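Datow tabletop scene pack, tried over a month

The Datow pack is a set of ready-made countertop scenes for practising pick-and-place with a simulated robot arm. You load a scene, choose an arm and a gripper, and either drive it yourself or run your own program. Jadomwood sell it as a yearly licence for 49 pounds, and that covers one person on two machines.

I teach an evening course in basic automation and wanted something students could run at home. We have one real arm between all of them, and the waiting list for it is a nuisance. I bought a single licence with my own money and used it most evenings for a month before asking the college to pay for more.

Most of my time went on the counter scene, with the arm set up to go for a small, lumpy green object among kitchen things.
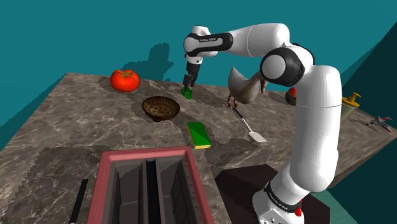 Wen-hsiung Siu

Installation took longer than it should have. The download is large, and the installer stopped twice to ask for a graphics driver I already had. The help page has the fix, but it's near the bottom under "Other". After that it opened first time, every time.

There are 143 objects in the library and you can put any of them on the counter. The mix is odd but useful. A tomato, a sponge, a spatula and a goose can all share one worktop, and a student has to think about what the arm might knock on the way past. Sizes can be changed, though I left them alone.

Driving by hand is simple enough with a gamepad. The mouse is poor for it and I gave up on that after one evening. Each run is saved, and you can go back through it slowly from more than one viewpoint. The close view near the fingers is the one I used most. With awkward shapes you need to see which face each finger is going to meet, and the wider view doesn't tell you enough.

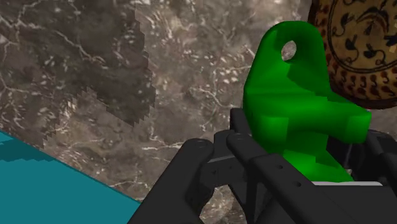 It also helps when marking. A student can send me a saved run and I can stop it at the point where the fingers close, then write a note against that moment. Before this I was relying on phone videos of the real arm, mostly of somebody's elbow.

Contact is good for the price. Hard objects slide and tip much as I'd expect. Soft ones are weaker – the sponge behaves like a block of wood, and there is no setting to change that. If your work is with cloth or food, look elsewhere.

The looks are plain. Shadows have jagged edges on my laptop, even on the middle setting, and the walls are flat colour. I don't mind this for teaching. Anyone hoping to train a vision system on the pictures should try the free demo first and see whether they are good enough.

I compared it with Brisside, which we used until last September. Brisside has better lighting and a proper set of lessons, but it costs more and ran badly on the older college machines. My colleague Tzu-hsuan Fang still prefers it for her second-year group. For beginners I'd take Datow, mainly for the short loading times and the saved runs.

The exercise I kept going back to was the green object on the patterned plate. It's a fiddly shape to line up on, and the rim gives you something to avoid as you come down over it.
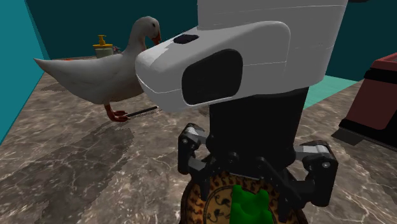 Support and updates

I wrote to Jadomwood three times. Two replies came the next day and both were clear. The third, a question about using my own gripper model, took 5 days and the answer was that I'd need the Tam add-on, sold separately. I haven't bought it. I think importing a gripper ought to be in the main pack.

One update arrived during the month. It fixed a fault where the gamepad had to be unplugged and plugged in again after a pause, and it left my saved runs alone.

Score

I'd give it 93 out of 100 for beginners and a fair bit less for anyone doing research. The college has agreed to a set of licences for the next course, and I'll add a note to this page when the students have had a go.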